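問い合わせ記録:アクセシブル狩猟体験 予約システムの不具合について
受付:2021年7月
申請者:Cremilda Brito(Nindari野外活動支援センター 参加者担当)
対象:Kilico予約管理 参加申込フォーム
状態:対応済み(経過観察)

申請内容
車いす利用者向け秋季キャンプの申込において、介助者の同伴を選択した場合、参加費3,500円が二重に計上されます。介助者は無料の取り扱いであり、5月の受付時には正しく表示されておりました。該当する申込は4件です。 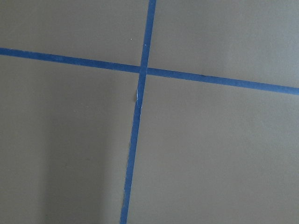 なお、確認メールの宛名についても、Bélanger様の「é」が文字化けしているとの連絡を受けております。併せて調査をお願いいたします。

調査結果
料金区分の更新時に、介助者の区分が「一般」に置き換わっておりました。文字化けは、メール送信機能の文字コード設定によるものです。

対応手順
1. 料金区分「介助者」を再登録し、金額を0円に設定しました。
2. 該当する4件の請求額を訂正し、申込者へ訂正通知を送付しました。
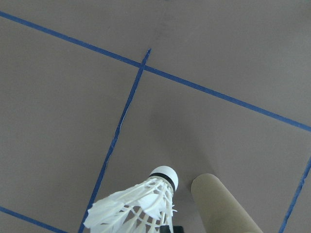

3. 送信メールの文字コードをUTF-8に変更し、試験送信にて宛名の表示を確認しました。
4. 射撃場Brellowへ提出する参加者名簿を再出力しました。定員70名の設定に変更はありません。

申請者への依頼事項
旧名簿は破棄のうえ、再出力分をご使用ください。同様の事象が認められた場合は、本件への返信にて申込番号をお知らせ願います。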